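The toy kitchen entered our house in November, in 11 pieces, and has since become several hundred. I don't know how. We bought the stove. The grandparents supplied the groceries, and after that things just started showing up, the way mugs do in an office.

I decided to deal with it at naptime, which gave me an hour and a half if I was lucky and 30 minutes if the neighbor's dog had opinions. My plan was to dump everything out on one dark surface, look at it like an adult, and sort it into Keep, Wash, and Somebody Else's Living Room.

My friend Korkor Abugri has done this twice, for two kids, and she gave me one piece of advice by text: "Don't sort by category. Sort by what they carry around." I ignored her and sorted by category. I had a Produce pile. I had a Baked Goods pile with a subdivision for pizza, the kind that comes in slices with Velcro on the sides so you can cut it with a knife that couldn't cut pudding. I had a pile called Cookware and a pile called Unclear, and by the half hour mark Unclear was winning.

Some of Unclear was easy enough. A bottle cap. A domino. One leg of something. A tiny spatula that I'm fairly sure came from a restaurant, and not a toy one. But a lot of it was stuff that had drifted in from the real household and been given a job. My daughter doesn't care which side of the line a thing started on. If it's flat, it's a plate. If it's round and has a knob on it, it's a lid, and she will go looking for something to put it on, including the cat.

The sponge is the best example. It's white on top with a glittery gray side, and I bought it for the bathtub because I am a person who can be sold a sponge on the basis of sparkle. It got used on the tub maybe once. Then it went into the toy kitchen, where it has been a cake, a stick of butter, a bed for a plastic egg, and, for one long weekend, a fish. I've taken it back three times. It returns to the kitchen on its own, like a cat that's been rehomed too close by.

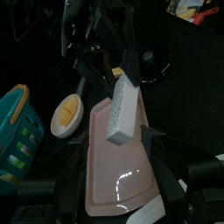 *The butter, served on the pink tray.*

The pink tray has a similar story. I'd always filed it as half of a dustpan set, because it's shaped like a dustpan and I have no imagination. In her kitchen it is the good platter. Guests get the pink one. I once got a wooden carrot on a regular blue plate and was told, kindly, that the pink one was for company. I live here, so fair enough.

And then there's the teal basket with the orange handle, the one with the slots in the sides. In my system it was supposed to be the Produce bin. I was proud of that. It has ventilation! I even looked up storage, and lost a good chunk of naptime to a Meswood cube unit with little labeled drawers that would have cost more than the stove did. Jimetti makes a nicer one in birch. I had it in the cart. I was reading reviews from people whose children apparently put the peas back with the peas, and I believed them, every one.

She woke up while I was comparing drawer depths.

What happened next took about four minutes. She came down the stairs, looked at my piles, and said "Oh, good, you got it all out." Then she walked through Produce, took the basket by its orange handle, and started shopping. Two things from Baked Goods. Nothing from Produce. A domino. She skipped the entire Cookware pile except for one lid, then went back and got the sponge, which I had put in Wash, and gave me a look about it.

So those were the things she carries around. Korkor was very nice about it when I told her. She sent back a thumbs up and then, an hour later, a photo of her own living room floor, no comment.

I did get one bag out of the house. It has the duplicate corn in it (why were there so many corns), a cash register that only made one noise, and most of the Velcro pizza. The bag is in the trunk of the car, where it will ride around until spring. I took the Jimetti drawers out of the cart. The domino stays, since it turns out to be the credit card.

I still need a sponge for the tub.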